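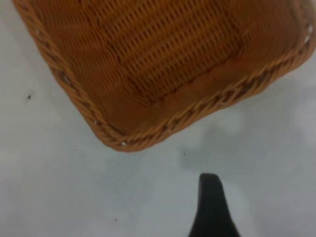

图3 编织篮

Napaporn Thaweesak 在受访时提出，回到 Steveton 的那一年，她并没有“回家”的感觉，真正让她觉得陌生的是年轻人已经听不懂祖母辈的说法。她的看法在38份访谈中并不孤立。

3.2 返乡与语言断层

本节讨论返乡家庭第二代的语言使用。访谈对象均在 Gesum 河谷以外居住过10年以上，返乡时年龄多在40岁以下。多数人能听懂日常用语，但在节庆、丧葬和亲属称谓上需要长辈转述。Ye-seo Han 把这种情况称为“听得懂的外人”，本文沿用这一说法，但只用于自述有此体验的受访者。

先前研究常把语言流失归因于迁出地的学校教育。我们的材料显示，家庭内部的选择同样重要。有5户人家的父母在外地时有意不对子女讲本地话，理由是怕孩子在学校受排挤。返乡之后，这些家庭的子女参加祭祖的次数并不少，却很少在仪式中发言。

饮食和服饰的情形有所不同。受访者普遍认为，节日菜式和衣着在外地保留得较完整，有的做法甚至比河谷本地更旧。Potgieter 一带的返乡户仍按旧历备年菜，邻村早已改用公历。由此看来，语言与物质习俗的延续并不同步，第四节将结合 Rarkine 的材料再作比较。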